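Skalten Open Day: Frequently Asked Questions

Last updated in December. Questions about group bookings should go to Sofia Margaritis at the front desk.

What will be demonstrated?

Hand-held gripper work on small household objects. The operator holds the gripper, closes the fingers on an object, moves it and lets it go. Recordings of this kind of work are used to train robot arms, and the talk at 2 p.m. covers that step.

Is there a robot arm on site?

Yes, one, in the Jelter room. It runs behind a barrier and visitors do not operate it. The hand-held grippers are a separate activity.

Which tasks are on the program?

Folding a tea towel, putting lids on jars, and sorting chopsticks into a mesh box. The chopstick task is the hardest of the set. A chopstick is narrow and tapered, and it rolls when one finger reaches it before the other. Operators are taught to bring both finger pads level with the stick before closing.
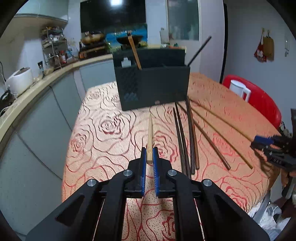

Grip position also matters. Held too close to the tip, the stick pivots when it touches the rim of the box. Held too far back, it is difficult to aim. Most beginners settle on a workable position after a few attempts, and the demonstrator will correct them if they don't.

Why are the tasks done in kitchens and on patterned tablecloths?

A policy trained only on bare benches tends to do poorly elsewhere. Background, lighting and table covering are varied on purpose. Spyros Koutsoukos goes through the comparison in the afternoon talk, using a set of 514 recorded episodes from the Wistisska trials.

Can visitors try a gripper?

Yes. Each turn lasts roughly ten minutes, including instruction. Sign the sheet at the door of the workshop. Children under 12 need an adult at the table with them.

Are the grippers heavy?

They can be held in one hand, but the wrist tires sooner than people expect. Rest the forearm on the table between attempts. Anyone with a wrist injury should tell the demonstrator before starting.

Will I be recorded?

Only with signed consent. Practice turns are not kept. If you agree to contribute an episode, the form sets out what is stored and how to withdraw it later.

How many people can attend?

The workshop holds 38. Once it is full, entry is one in, one out. The talk is in the larger room next door and does not need a booking.

Can I take photographs?

In the workshop, yes, without flash. Flash interferes with the tracking. The Jelter room is closed to photography.

Who pays for the work?

Skalten funds the workshop. The data collection is carried out jointly with Mitsotakis-Vlachou, which also supplies the demonstrators.

Is the building accessible?

The workshop and the talk are both on the ground floor. There is a step at the side entrance, so use the main doors. Chairs are available at every table.

Where do I park?

In the rear lot, entered from the laneway. Spaces by the loading door must be kept clear.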